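Subject: Re: [armbuild] Grasp planning on clothes, wrist view

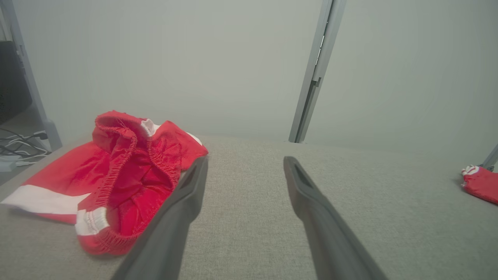

Wrist view, red shorts, fingers open, coming up from the bottom of the frame.

Replying inline. I have cut the parts about the power supply, which belong in the other thread.

> I have been following your notes on the wrist camera and want to
> copy the setup on my own arm. Before I print anything I would like
> to know how you pick a grasp point on something with no fixed shape.
> With blocks and cups I fit a box and go for the middle. With a shirt
> the middle is often a single flat layer and the fingers slide off.

Same result with me on flat layers. I gave up on the middle early. The planner now looks for ridges and folds, scores them by how far they stand above the support surface, and throws out anything wider than the finger opening. For shorts the waistband usually wins. In the view at the top it has gathered into a ruffled loop with a rounded opening, and the elastic keeps that part up off the fabric while the rest lies crumpled. One finger goes inside the loop, the other outside, and the grip closes across the band.

The weak point is the inside of the loop. The folds in there are in shadow, and my depth estimate from a single camera is poor on dark creases. I take 2 views from different wrist positions and drop any point where they disagree. That costs time per pick but it has cut the number of closes on nothing by more than any change I made to the fingers.

> Do you segment by color? My test items are mostly gray and my table
> is gray, and it is a mess.

Color works for me only as a first pass. Saturated red on light gray is the easy case and you should not judge the method by it. Even there the trim causes trouble. A white stripe or a white hem band splits the mask, and a small bit of white showing at a fold gets classed as background. I close the mask with a dilation step before looking for contours, then merge pieces that touch. If two red items are in view the merge can join them, so there is a distance limit on it. Mine is set in the config under the name "join_max" and the default in the Pluren branch is too generous for a camera this close.

For gray on gray I would change the table cover before touching the code.

> What surface are you using? Does the texture matter?

Woven fabric, upholstery type, light gray. I started on bare board and had two problems. Glossy cloth slid ahead of the fingers on the approach, and the fingertips clicked on the board whenever the height was set a little low. Fabric fixes both to a degree. The fine weave also gives the feature matcher something to hold on to between views – a plain painted surface gave it almost nothing. The drawback is that thin cloth can catch on the weave, and then the first lift pulls the cover up with it. Clamp the cover at the edges.

> Are the fingers the stock Wekholm ones?

No. The outline is close to theirs, long with a taper, but I redrew the tip so it is flatter and put a recess in the inner face. The recess is meant to take a strip of soft rubber. I have tried 3 kinds of strip and do not have a clear favorite. The drawing is in the Brusico folder on the list archive, along with an older version that has a thicker root. Use the thicker one if your motor is stronger than mine. Print them flat, with the layers running along the length. Matte dark filament is worth having too, as the fingers are always in the camera view and shiny ones put moving highlights on the cloth.

> Last one. How do you mount the camera so that it sees the tips and
> still sees enough of the table?

Tilt it until both fingers come in from the bottom of the picture and the tips sit clear of the lower edge. I accept seeing the wall and part of the frame posts at the top of the picture, and I mask that area off in software. Mask the floor beside the table as well. Cables on a floor produce excellent ridges as far as the scorer is concerned, and an early version of mine planned a very confident grasp on one.

Two open items on my side:

The scorer has no idea of which side of a garment is up. For dropping things in a bin this does not matter. For folding it does, and I have not started on that.

The Bañez calibration script assumes the camera is rigid with respect to the fingers. On my printed bracket it is only nearly so. After 4 long sessions in March the tip position in the picture had moved enough to notice. I now run calibration at the start of each session and am drawing a bracket with a rib down the back. If anyone has already made a stiffer one that clears the wrist motor, please post the file.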